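Pilik Open Bins
Storage > Tabletop > Open bins

Sold singly or in a row of your choosing

The Pilik is a bin. We could call it a modular storage solution, and the last people who handled our catalog did, and for most of a year customers wrote in to ask if it came with software. It's a rectangular box with no lid and a hole in the front to put your fingers through. You put things in it. Later you take them out, or someone you work with does and doesn't mention it.

We make it for tabletops. Not every bin is. A lot of what's sold as desk storage started life on a garage shelf and still has the shoulders for it, so you end up with a box of pretzels taking up the room of a small dog. The Pilik is meant to stand beside a keyboard, a sewing machine or a coffee maker and leave you somewhere to rest your elbows.

What people keep in them

Snacks, mostly. We had hoped for craft supplies. The early catalog showed ribbon, and very nice ribbon too, but the orders that came back from offices and break rooms were for holding granola bars and bags of chips, and we've made our peace with it. A snack packet is an awkward thing to store. It's slippery, it's mostly air, and it won't stand up straight unless it has eleven friends holding it in place. In a Pilik it leans. You can see what it is from your chair and get hold of a corner without digging. 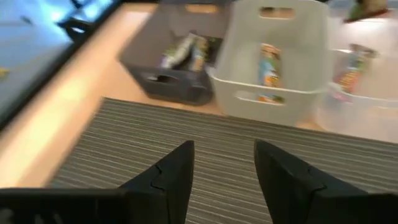 Most buyers start with one bin and come back for more once they find out that a single bin is just a pile with walls. One for salty, one for sweet and one for whatever came free with something else is a common way to do it. At our Sadimstead shop the third bin is marked TEA and has never held any.

The handle

The handle is an oval opening in the front face, set low. We get letters about this. People expect it near the rim, and on a bin you carry across a warehouse that's where it ought to be. On a table you're mostly pulling the thing toward you a few inches and shoving it back, and a low pull keeps it from tipping its contents into your lap. If you do need to carry a full one, use both hands and support the bottom, same as you would a cake.

Very small items will find their way out through the opening. Paper clips, for instance, and those little candies. Line the bin or buy a jar.

What to stand them on

Any flat, dry surface will do. On bare wood a bin slides easily, which some people like. If you'd prefer it to stay put, we carry the Grikbridge ribbed mat, and it also gives crumbs somewhere to hide until you're ready to deal with them. Shake it out over the trash. Please don't put it in the dishwasher; one customer did and sent us the result, and it now lives in a drawer.

Color

Dark charcoal gray is the one we sell the most of by a wide margin. It doesn't show fingerprints much and it goes with nearly every computer ever made. It does show flour. Bakers have been warned.

Care

Wipe with a damp cloth and a drop of dish soap. Dry before refilling. Stickers come off with warm water and patience - scrapers leave marks, and we can always tell.

Ordering

Bins ship from our Sadimstead warehouse, usually within 2 working days. Orders of over 90 bins go out on a pallet, so let us know if there are stairs. Smaller orders come nested, and new ones can be stubborn about letting go of each other. Twist gently. Swearing is optional but seems to help.

Returns are accepted for 17 days from delivery, empty. We mention this on account of a returned bin that still had half a bag of trail mix in it, and a rather sharp email asking for the trail mix back.

The wall rail made for us by Ruiz-Ortega is out of stock and should be back in October. It holds 4 bins and needs a stud behind it, not hope. If you're on the waiting list you'll get a note when it arrives, and if you've joined the list twice you'll get two.

Prices and stock last checked 22nd August.

Goes with: Grikbridge ribbed mat, Pilik label clips, Ruiz-Ortega wall rail (waiting list)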